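Notes on the Wimden Hall Recording Archive
Posted 2020-09-19

The Wimden Hall archive has now been open to readers for one full season, and I have been asked by several correspondents to set down how it is arranged and how a person may make use of it. I write here in a private capacity. The official guide is kept at the front desk and should be followed wherever it differs from this page.

The collection consists of 397 open reel tapes and 37 boxes of paper. The tapes were made at the hall by its own staff and record concerts, public lectures, and a small number of town meetings. The paper includes printed programs, letters to performers, and the hall's booking ledgers. Two of the ledgers have lost their covers and are brought out only on request.

Lamai Duangkaew prepared the first list of the tapes. Her practice was to copy the wording on each box exactly, including errors, and to enter any correction in a separate column. This practice has been kept. A reader who searches for a performer by the correct spelling of a name will therefore be led to the right tape, and a reader who holds an old program with the wrong spelling will be led there also. The list is arranged by box number. Dates have been added where the ledgers supply them, although a good many entries remain undated and will probably stay so.

The lectures have drawn less attention than the concerts, and I believe they deserve more. Afonso Prata spoke at the hall over many winters on the history of the river towns, and his talks are the fullest account we possess of the ferry at Hemen. He spoke without notes. The ledgers give only the title and the fee, so the tapes are the sole record of what was said. Pongsak Thongdee has typed out the first of the series, and his pages may be read at the desk without an appointment.

Access to the tapes themselves is by appointment. The original reels are not played for visitors. Listening copies exist for 200 of the tapes, and a request for any other title is placed on the copying list, which is reviewed each January. Readers are asked to bring pencils only and to leave bags in the cupboard by the door. Copies of the paper records may be made for private study. Permission to publish must be sought in writing, and the letter should state the box number, the pages wanted, and the form in which they will appear.
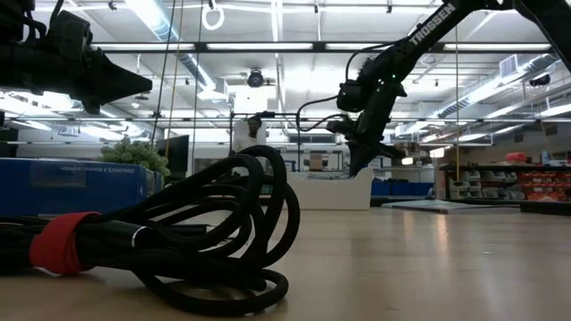
A word should be added on the town meetings. These were recorded on the understanding that speakers might later ask to have their remarks withheld, and a few did so. The tapes concerned are marked in the list with a letter R. They may not be heard at present, and the staff at the desk are not able to make exceptions. Kanokwan Hemmin, who holds the correspondence on this subject, will answer written questions about a particular meeting but cannot release the names of the persons who made such requests.

Gifts of related material are welcome. The archive is especially anxious to obtain programs from the early seasons, for which the ledgers are thin, and any photographs of the old stage before the floor was raised. Donors should write to Yupin Hemmin at the hall before sending anything by mail. A short note on where the item came from is of great help, even when the details are uncertain.

Corrections to the list may be left at the desk on the printed slips. I will add a further post when the typed pages of the second ferry lecture have been checked against the tape.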